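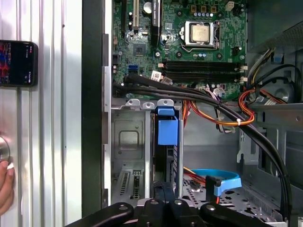 A drive caddy, also called a drive bracket or drive rail, is a holder that fixes a hard disk drive inside the case of a desktop computer without the use of a screwdriver. The drive is placed into the caddy, and the caddy is then pushed into a metal cage which forms part of the case. Many caddies are made of colored plastic, so the user can find the part that is meant to be touched. A bright blue handle on a gray drive cage is easy to see even when bundles of black, orange and yellow cables pass through the same tower. The color has no technical meaning, although some makers kept one color for all parts that can be removed by hand.

Name

The word "caddy" was used earlier for the protective case of an optical disc, and in some older manuals it still has only this meaning. In the service books of the Grostano desktop series the part is called a "carrier," while the Mosten books say "bracket" in the text and "caddy" in the parts list. "Sled" and "tray" are more usual for servers. Repair people use all of these words for the same thing, and it is better to order by part number.

Construction

The common caddy for a 3.5-inch drive is a U-shaped piece with two side rails and a front. On the inside of the rails there are short pins, which enter the screw holes that every drive of this size has on its long sides. The rails are flexible enough to be bent a little outward while the drive is put in. On many models the front ends carry two tabs, and the user presses these toward each other to free the caddy from the cage.

Some caddies have rubber rings around the pins. The rings reduce the noise which passes from the drive to the metal of the cage. With time the rubber becomes hard, and then the drive may be heard more clearly than before — a complaint which is often taken for a fault of the drive itself. The empty caddy of the Grostano 5 weighs 60 grams with its rings.

Removal and fitting

The computer is switched off and the power cord is taken out of the wall. After the side panel is opened, the data cable and the power cable are pulled from the drive by their plugs. The tabs are pressed together and the caddy is drawn straight out. If it stops halfway, a cable is usually caught behind it, and pulling harder can break a tab.

The drive is held by its long sides. The circuit board on the underside should not be pressed with the fingers, and the same is true for the connector. To fit the new drive, one rail is laid against it first so that the pins enter their holes, and the second rail is closed over the other side. The caddy goes back into the cage until both tabs click.
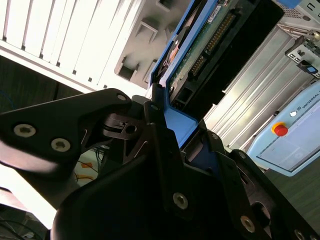 Domnica Enache, in her notes for the repair course at Trollthorpe, advises looking at the connector end before the caddy goes back in. She writes that a drive turned the wrong way around will often slide in without resistance, and the mistake is discovered only when the cables do not reach. She also recommends practice with an old drive, "until the hands know how far the plastic will bend."

Wear and replacement

Plastic caddies fail most often at the tabs. In 83 used desktops examined at the Bălan workshop, broken tabs were found in 30, and in five the caddy was missing completely and the drive lay loose on the bottom of the case. A drive should not be used in this condition, because it can move when the computer is lifted.

Caddies are seldom interchangeable between makers. The position of the pins follows the drive and is the same everywhere, but the width of the rails and the shape of the tabs follow the cage. Aurel Crăciun has published drawings of a printed replacement for the Mosten cage; it holds the drive well, but the tabs are thicker and need more force. For a 2.5-inch drive an adapter frame is placed inside the ordinary caddy and fastened with four screws.

See also: Drive bay; Hard disk drive; Computer case; Hot swapping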